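Zanumell Layout Marker Set, 11 colors

Stock no. 302
In stock, ships from our Boychuk warehouse

Every few years a marker company decides that illustrators need saving from their old markers. Zanumell is the latest. The box says "studio grade," a phrase with no agreed meaning, and the leaflet promises blends "like watercolor." They don't blend like watercolor. They blend like alcohol markers, and decent ones.

We stock them because the ink is even and the price is fair. Each marker has a brush tip at one end and a chisel at the other. The brush tip is firm, more like a felt pen than a brush, so if you letter with a lot of swing you may find it stiff. The chisel is the better half. It lays down flat gray for backgrounds without the stripes we got from the Umari set we used to carry.

The set has seven grays and four colors: a brick red, a dull green, a sky blue and a yellow that we could live without. Zanumell calls this a complete range for magazine and book work. It is a starter range. You will be buying single markers within a month. 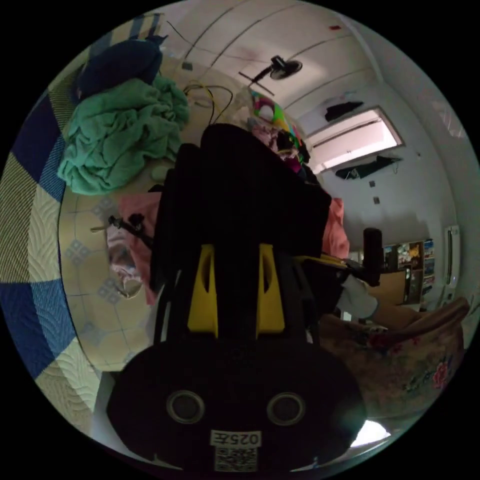

Yellow fingers on a black gripper, label 025左.

About lightfastness: the maker claims 87 years behind glass. We'd like to know who waited. Gudrun Lie at our shop taped test strips in the front window at the start of July, and the red had already faded by 23 July 2024. Scan your work and keep the original in a drawer.

Paper matters more than the leaflet admits. On thin layout pads the ink goes through to the next sheet. On Bedar smooth board it stays put and the edges are crisp. Njål Björklund, who teaches our evening cover design class, uses them for rough comps and goes back to gouache for the final art.

Refills: sold separately, grays only for now. Color refills have been "coming soon" since the set came out.

Replacement tips: brush and chisel, sold in packs.

Returns: unopened sets only. Try the open set at the counter first.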